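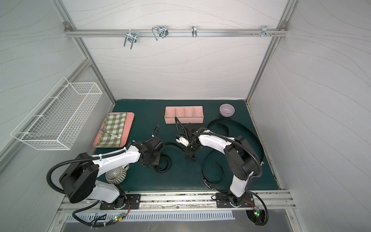

Organizer with four sections, hooks on the back rail, wire basket on the left wall

Sellura Community > Closets and Drawers

Do belts really stay rolled in a divided organizer?

I keep reading that the tidy way to store belts is to roll each one up and stand it in a section of a drawer organizer. I have my doubts. I own 8 belts, most of them black, and every time I've tried rolling them they have sprung open by the next morning. Then I'm back to digging through a pile to find the right buckle.

The organizer I'm looking at is the long pink plastic kind with four compartments. Four sections, eight belts - you see the problem. My other choices are a rail with hooks or a wire basket on the wall. I've seen the before-and-after photos and I don't trust them, as they never show the drawer a month later. Has anyone kept this up past February, when the New Year cleaning mood wears off?

172 views 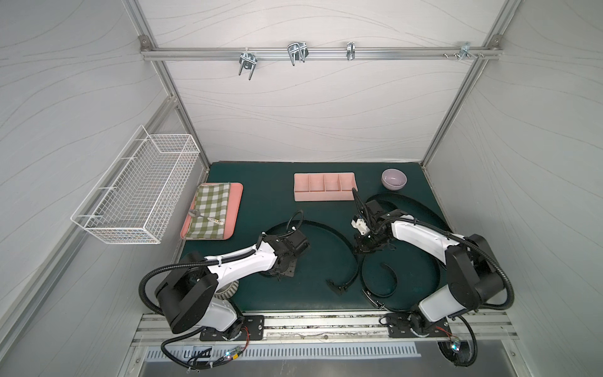 Posted by drawerdoubter, March 2021

It works better than I expected, and I expected very little. Start at the buckle and roll toward the tip, snug but not tight. Stand the roll on its edge so the sides of the section hold it closed. Laid flat, it will open up on you.

Two to a section only works with thin belts. Wide leather ones will fight each other and you'll end up forcing them, so measure a rolled belt against the compartment before you buy anything. I paid too much for a Dellus organizer with a lid and the lid never closed over the buckles. A plain open one does the same job.

Stiff new belts may never behave. Wear them for a while first and try again.

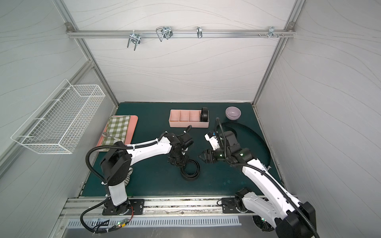

Hooks or a basket instead?

Posted by brorero_2543

just hang them. rolling is for people who make videos

Posted by plainhanger

I'd agree with the post above me, up to a point. Hanging by the buckle is quick and you can see what you have. The trouble is the hook itself. Wide double hooks are fine for a frame buckle, but a narrow clip may not go through it, and two belts on one hook means the back one comes down whenever you pull the front one.

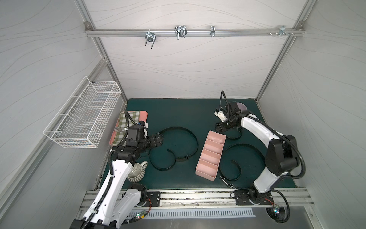
I wouldn't bother with the basket for belts. Coils come undone in a big open space and the ends find their way through the wire. Scarves or gloves, maybe.

What I ended up doing was rolling the two dress belts I wear a few times a year and hanging the rest. The money I'd have put into a full set of organizers (about 200 dollars, by one closet company's quote) stayed in the bank. And get rid of the ones that don't fit. I doubt you wear all eight.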